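Use and Disposal of Practice Materials in the Clinical Skills Rooms

Student Project Report
Fenell College, Department of Health Studies
Submitted in partial fulfillment of the requirements of the Applied Project course

1. Background

Fenell College teaches practical clinical skills at its Esham campus in four rooms on the ground floor of the Clinemance Building. The rooms are shared by the nursing, veterinary technician and surgical assistant programs. Each program orders its own materials, but all of them draw on a single storeroom, known on campus as the Kuster Room, and all of them use the same disposal point at the rear of the building.

The question for this project came from the department's annual budget review, which noted that spending on practice materials had risen for the third year in a row while enrollment had stayed level. The review did not look into the cause. Our group was asked to find out how materials are issued, how long they stay in use and at what point they are thrown away.

The project covers one fall term, from the first teaching week in September to the end of classes in December. It is limited to items that are meant to be used up or worn out: tissue pads, suture thread, dressings, tubing, gloves, syringes without needles, and simulated fluids. Models, furniture and instruments were left out.

2. Method

Three sources of information were used.

The first was the storeroom log. Every item that leaves the Kuster Room is supposed to be signed out on a paper sheet, with the program, the course and the quantity. We copied the sheets into a spreadsheet at the end of each week. Gloves and thread are signed out by the box or reel and were recorded as such.

The second was an inspection of discarded items. With the agreement of the facilities office, clean practice waste was kept in separate bins for the length of the term. Members of the group emptied the bins and sorted the contents into two groups: items that could no longer serve their purpose, and items that could have been used at least once more. An item was placed in the second group only when two members agreed. Where they did not agree, it was placed in the first.

The third was a set of short interviews with instructors and students. The interviews followed a written list of questions and were held in the student lounge or by telephone. Notes were taken by hand and returned to the speaker for approval.

No sharps were handled at any stage of the project. These are collected under a separate contract.

3. Findings

3.1 Materials issued

The log shows 2,483 items signed out during the term. Dressings made up the largest group, followed by tubing and tissue pads. Nursing accounted for more than half of the total, as would be expected from the size of the program.

The log was not complete. On several occasions shelves were found to hold less stock than the sheets suggested, and some sheets gave a quantity but no course. The gaps were most common in the late afternoon, when the storeroom desk is not staffed and instructors let themselves in. The total should therefore be read as a minimum.

3.2 Materials discarded before the end of their useful life

Of the items signed out, 966 were found in the bins in a condition that would have allowed further use. This is 39 percent of the recorded total. The group considers this the main finding of the project.

Dressings were often thrown away unopened. Instructors commonly place a full pack at each station before a class, and whatever is left is cleared with the rest at the end of the hour. Tubing was usually discarded after a single exercise, even where the exercise had involved only plain water or no liquid at all. Thread was cut generously, and long unused ends were common.

The timing of classes appears to play a part. The rooms are booked back to back for most of the day, with ten minutes between groups. Several instructors stated that there is no time to sort what is on the tables, and that the bin is the quickest way to hand over a clear room. Classes that were followed by an open hour produced noticeably less waste of this kind.

3.3 Ordering

Each program orders once per term, on the basis of the previous term's order plus a margin. None of the three programs compares its order with the log. As a result, the effect of early disposal is carried forward: what was thrown away in one term is treated as having been needed, and is ordered again in the next.

Veterinary technician courses had placed an order for 400 rolls of bandage before the term began. Most of these rolls were still in their cartons in December – a second order had already been drafted on the same form.

3.4 Tissue pads

Tissue pads cost more per piece than any other item in the study and deserve separate comment. A pad can take many incisions if the work is spread across its surface. In practice, students tend to make the first cut near the middle, and a pad with one long cut in that position is seldom picked up by the next group.

Simulated blood shortens the life of a pad further. Once the fluid has spread out from an incision over the pale surface, the pad is normally treated as finished, although the material beneath may be sound. The college has no written guidance on whether such pads may be rinsed, dried and issued again, and practice differs from one instructor to the next. 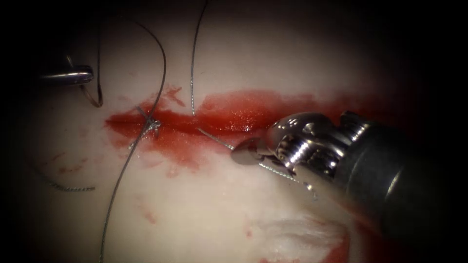

Tyyne Kokkonen disagreed with the view that a stained pad should go back into general use, and asked that her objection be recorded. In her opinion, a first-year student who is given a marked pad learns to follow the old cut instead of planning a new one, and the saving is paid for later in extra teaching time. She had no objection to stained pads being kept for knot tying, where the state of the surface makes little difference, and suggested that they be stored on a shelf of their own so that they are not handed out by mistake.

The group accepts this point and has changed its third recommendation accordingly.

4. Recommendations

Recommendation 1. A return tray should be placed in each skills room. Unopened packs and unused tubing would go into the tray at the end of a class and be taken back to the Kuster Room once a day.

Recommendation 2. The sign-out sheet should include a column for returns. The present sheet has no space for them, and the few instructors who do bring items back have no means of recording it.

Recommendation 3. Used tissue pads should be sorted into those fit for incision practice and those fit for knot tying only. A short written rule, agreed by all three programs, should state which is which and how pads are to be cleaned.

Recommendation 4. Term orders should be prepared from the log and a shelf count, both completed before the order form is signed.

The group discussed a fifth measure, a charge to each program for items discarded early, but did not adopt it. Instructors pointed out that a charge would be hard to apply fairly in rooms shared by several classes on the same day.

5. Limits of the Study

One term is a short period, and the fall term has more beginners than the spring term. Beginners may use more material. The presence of separate bins may also have changed behavior, as instructors knew that the contents would be inspected. Prices were supplied by the college purchasing office on condition that they not be published, and for this reason no cost figures are given in this report.

A copy of the spreadsheet and the blank interview form are held by the department office in the Clinemance Building and may be consulted there on request.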